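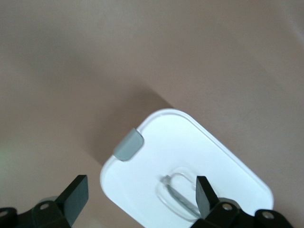
White tub, clear handle, two black fingers. The handle is what the money is about.

21 Jan 2026

Quick one tonight, I have the order form open in another tab and I want my thinking written down before I press anything.

So. The budget. I gave myself 749 pounds for the year for the arm and everything that hangs off it. Fingers, pads, cables, the lot. Last year I had no figure at all and bought things at midnight, and I still have a drawer of brackets that fit nothing.

The big item is the new gripper. Two in the running, the Drerkex and the Ko. The Drerkex is 375 with the mounting plate. The Ko is cheaper until you add the plate, the cable and the postage, and then it isnt. I did that sum three times. Ko also want you to buy their pads, and I go through pads like biscuits.

What I need it to do is dull. Lift a tub by its lid handle, put it on the shelf, fetch it back. The tubs have a gray latch on the edge and a clear handle sunk into the lid, with a thin loop lying in the recess. Getting one finger down in there is the fiddly bit. The pads I've got are flat and wide, lovely for a box, a nuisance in a rounded slot. Clear plastic doesn't help the vision side either, white lid showing straight through it.

Option one, keep the present fingers and buy narrower tips from Nolano. 140 for the set. Option two, new gripper. Option three, different tubs with a big stupid handle on top. My sister-in-law's suggestion, and I was quite short with her, and she may be right.

Did the tub sums anyway. Cheap per tub, but I'd have to swap all of them, and relabel, and the shelf spacing is set for this height. A weekend gone. Don't want to.

Where I've got to:

Nolano tips now. 140.
Drerkex in February, if the tips don't do it. 375.
Rest stays put for pads, screws and whatever I snap.

Even if I buy both that comes in under the 749, with a bit over for a better lamp. Side light on the bench at the moment and the shadows are big and soft, which the software doesn't love. Lamp was not on the original list. Lamp is now on the list.

Things I forgot to budget for last time, so I dont do it again – postage both ways on returns, the right size of screw, spare cable, a second set of anything that touches plastic. Also time. I never put time down. Fitting the last bracket took 2 evenings and I'd written "ten mins" next to it.

Had a look at Erkura as well, they rent by the month. Tempting for trying out a gripper before paying for it, but the deposit is silly and you have to keep the box. I never keep the box.

Will ask Nolano tomorrow whether the tips come with their own screws, the page doesnt say. If they don't I'll add a bag of them to the same order and save the second postage.

Right, off to measure the slot again. I wrote the width on the back of an envelope and the envelope has gone out with the recyling.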